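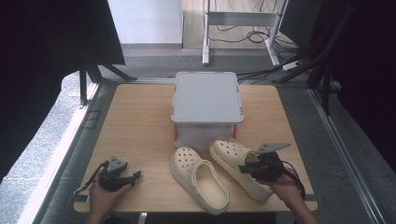
Cream clogs on the table, with the white box behind.

Plullthorpe Allotments and Gardens Forum > General chat > Footwear for the plot

liette_d
Started 30/10/2018

My old wellies have split across the instep again and I'm not buying another cheap pair. Most of my time on the plot is spent walking between the shed, the tap and the beds, so I've been wondering about clogs. Does anyone wear them all year? Our soil is heavy clay and the bottom path at Sorkgate floods by Christmas.

Jaxon Ouellet
I do from spring to the first frosts. Easy to kick off at the back door and you can hose them down. I wouldn't dig in them. The sole bends over the top of the spade and you feel it the next day.

MacP_Josée
No to clogs on clay. I wore a pair with holes in the top for one August and had grit between my toes every evening. For winter you want a proper boot with a steel shank. I paid 50 for mine at the farm shop and they have outlasted two sheds.

liette_d
Which shop? The one on the Watetti road has closed.

MacP_Josée
Warrier, past the level crossing. Ask for the end of line rack, it's behind the feed. They had some at 20 last time but only in small sizes.

buppha.r
I disagree about the holes. They let the water out as well as in. I do the watering for three plots in summer and my feet are dry by the time I've locked up. With wellies I used to come home with socks you could wring out. I agree they are no use for digging, but how many of us dig now? I've been no-dig for years and I mostly kneel.

MacP_Josée
Fine in summer. She asked about all year.

buppha.r
She also said most of it is walking to the tap and back. Thick socks and they are all right until it gets properly cold. After that I wear the same boots as everyone else.

Jaxon Ouellet
Size matters more than people think. Mine are a size too big to make room for socks and I came out of one on the wet slabs by the compost bays. Wear the strap behind your heel if there's any slope. Folded forward it does nothing.

Isabelle Chan
Has anyone had them shrink? I left a pair in the greenhouse for a hot week and could hardly get them on after. They went from a comfortable fit to pinching at the toes.

buppha.r
Yes, that happens with the foam ones. Keep them out of the greenhouse and off the radiator. I've read you can soften them in warm water and put them on to stretch them but I haven't tried it.

Isabelle Chan
Too late for mine, they went to my niece.

liette_d
Thanks all. I think I'll get clogs for the tap and the greenhouse and go to Warrier for boots before the path goes under. Josée, do the steel shank ones come up narrow? I have wide feet.

MacP_Josée
Mine were tight for the first 15 days or so of wearing. Take the socks with you and try both feet.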